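Open day at Irkbridge: sorting bars from a bin
18/08/2018

The automation workshop at Irkbridge opened its doors to visitors this month, and 121 people signed in over the afternoon. Most of them ended up at the bin-picking cell, where an arm takes coloured bars out of a metal bin. We spoke to the engineer who runs it for Gollari.

The work began in September, she said, as a job for a parts supplier in Lollstead. "They had people standing at a bin all day lifting out pieces and laying them straight. They asked us if a robot could do it when the pieces are lying any old how. On a tray with slots it's easy. In a bin you don't know what you'll get."

The bars are stand-ins for the supplier's own parts, which she was not able to show. "Red and green are easy for visitors to follow. The grip would be the same whatever colour we painted them." 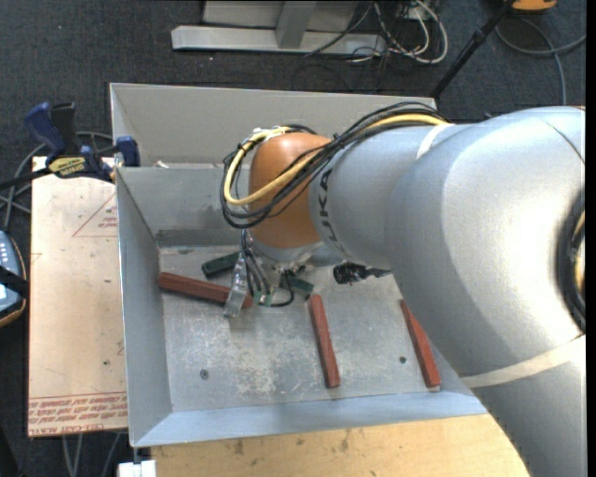
The gripper lowered into the bin at the Irkbridge open day.

Bars lying close to the walls are the hardest, she said. The fingers need room on both sides, and the sloping sheet metal takes some of it away. "If it can't find a safe way in, it leaves that one and tries another. Sometimes it has to nudge a bar first. We spent most of the spring on that."

In the last full trial before the open day the cell made 671 picks and dropped 33. She wants the second number lower before anything goes to Lollstead. "A dropped bar usually lands back in the bin, so you only lose a few seconds. But the customer will see every one of them."

Several visitors asked about the cables strapped along the arm. "They always do. The gripper needs its wiring, and the wiring has to bend with the wrist. You leave enough slack and you tie it down where you can." On a finished machine it would be neater, she added.

The Ndlovu hall next door will host the next demonstration — with a deeper bin, if it is ready.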